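The year I inherited my aunt's flat in Clostley, I also inherited her feud with Annapurna Thevar.

I didn't know it was a feud at first. I thought the woman from number 45 was just being friendly, turning up on my second evening with a jar of lime pickle and a look over my shoulder into the hallway.

"Your aunt had my recipe," she said. "I'd like it back."

Well, I'd been there two days! I hadn't even found the kettle. I told her I'd keep an eye out, and she nodded as if I'd signed something, and off she went down the stairs in her enormous green cardigan.

The pickle was wonderful, by the way. I ate it on toast, on cheese, on a cold potato standing up at the sink. By the end of the week I was scraping the jar with a teaspoon handle and feeling a bit ashamed of myself.

So I looked. My aunt kept everything - gas bills, bus tickets, a letter from a man called Cristóbal Leiva who wanted to marry her and also wanted her to lend him 138 pounds. (She'd written NO across the top in red, though I never worked out which question she was answering.) There were recipes for plum jam and mutton and a thing called Wartime Trifle, but nothing with limes in it.
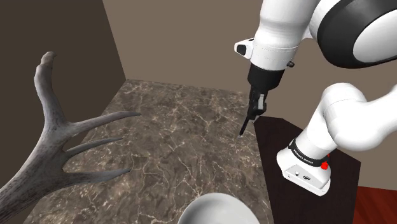
I went down to number 45 and owned up. Annapurna made tea and didn't seem surprised.

"She'll have hidden it," she said. "She told me once she'd rather eat it than hand it over."

"But it's your recipe. Don't you know how to make it?"

She gave me such a look. "I know how to make mine. Your aunt changed it. Hers was better."

I didn't know what to say to that, so I had another biscuit. They'd fallen out over the church fair, apparently, when my aunt sold six jars under her own name and came home with a rosette. They hadn't spoken for years after that, only passed on the stairs and sniffed at each other. And then in September my aunt had knocked, very thin by then, and left a jar on the mat.

"The one you gave me," I said. It was just dawning on me. "That was hers?"

"The last one."

"Oh, Mrs Thevar. I ate it all."

"I hoped you might have left a bit," she said. "I wanted to taste what she'd put in."

I ran back up two stairs at a time and fetched the jar out of the recycling. There was a smear of oil at the bottom and one seed stuck to the glass. We sat at her kitchen table with the window open, and she got the seed out with a hairpin and bit it in half, and gave the other half to me.

"Fennel?" I said.

"Don't be silly," said Annapurna, and reached for a pencil.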